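Sollell Plireo personal monitor mixer review
By Solange Charbonneau

I have spent most of my singing life not being able to hear myself. Anyone who has fronted a loud guitar band in a small bar knows the routine: one tired wedge at your feet, a drummer who got enthusiastic during soundcheck, and a second chorus where you're guessing at the harmony and hoping. So when I got my hands on the Plireo, a little monitor mixer that clamps to your mic stand and lets you set your own in-ear mix, I was ready to love it. I do love it! It has a couple of flaws, and I'll get to those.

What you get is a box you can nearly close your hand around, with six inputs, a headphone output with its own big volume knob, and a thru for every channel so the front-of-house engineer still gets a clean feed. Six is plenty for us. We run two vocals, two guitars, bass and a single overhead from the kit, and it all fits with no fiddling. A band with keys and horns would have to submix something first.

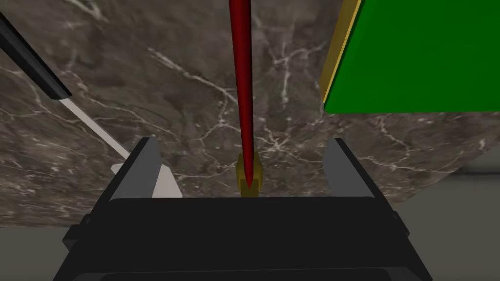
Red rod, yellow block.

The first proper outing was a June all-ager in a community hall, five bands on the bill and a changeover so short that we were tuning on the stairs. I'd saved my mix at rehearsal the night before (you get 16 memory slots, and each one recalls everything except the headphone level, a very sensible choice that my ears appreciated). I clamped it on, plugged in, called up the slot, and my voice was just there. Clear as anything, sitting on top of Tiago Carrilho's guitar with a bit of kick thump underneath. I sang the whole set without once shoving a finger in my ear. I came off stage grinning like a kid and made everybody in the parking lot try it on.

Sound quality is better than I expected at this size. The headphone amp goes loud enough to beat a crash cymbal and stays clean nearly all the way up, with just a touch of hiss between songs if your in-ears are very sensitive. There's a two-band EQ on each channel, broad and musical, and a limiter you can't switch off. Some people will grumble about the limiter. I like having ears, so I won't. 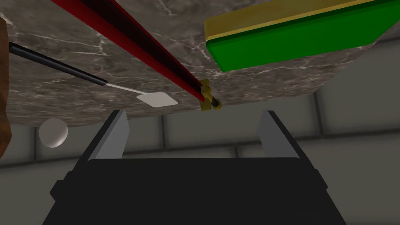 The reverb deserves its own mention. It only goes to your headphones, never out to the room, and it makes singing dry into a dead-sounding basement feel so much friendlier. There's one knob and one flavour, a shortish plate, and I keep it at nine o'clock. Vasiliki Liapis, who sings the high parts with us and has much fussier taste than I do, wanted a longer tail for the slow songs. Fair enough, but we play two slow songs.

Compared with the Arker I borrowed last winter, the Plireo is easier to live with in nearly every way. The Arker puts half its controls in a phone app, and I don't want to be unlocking my phone with sweaty hands while Panagiotis Stojanovska is counting us in on the sticks. Everything on the Plireo has a real knob. The Arker does win on build, mind you – its metal case feels as though it could survive a fall down the stairs, and the Plireo's plastic shell already has a scuff on one corner from the inside of my gear bag.

Battery life has been good. I get through a rehearsal and a gig on one charge, and it'll run from a USB power bank if you forget. The power socket is on the same side as the headphone jack, though, and with a chunky cable in each it gets cramped.

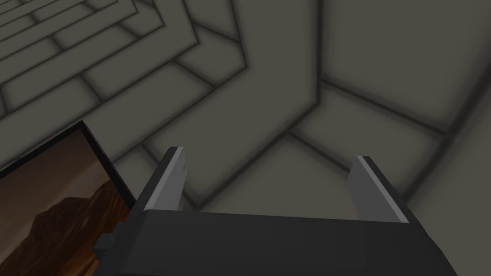
The stand clamp is my favourite bit of the hardware, even with its one annoyance. It has two flat jaws on a sliding track, and you squeeze a lever to close them on the stand. Opened right up, they look a fair bit like the two fingers in the picture, spread wide with nothing held between them, and at that width the clamp will go over the fat lower tube on a round-base stand as well as the skinny upper one. The grip is terrific. The annoyance is that the lever faces the singer, so if you swing your stand around the way I do you will eventually catch it with your wrist. I've turned mine to face the drums and haven't had a problem since.

Setup took one evening. The printed guide is tiny and mostly diagrams, and I'd have liked a clearer page on ground hum, which we had until I swapped a dodgy cable. Selma Kolev, our engineer whenever we can get her, was suspicious of anything sitting between her snake and our mics, but she listened through every channel and couldn't pick a difference with it in or out. Coming from Selma, that's a rave.

I've since used it in a café playing to 68 people and opening in a 1,000-capacity theatre, where the house monitors were lovely and I still stuck with my own mix. If you sing in a loud band and you're still fighting the wedge, try one at your next rehearsal. Bring a headphone extension cable, the longer the better, as there isn't one in the box.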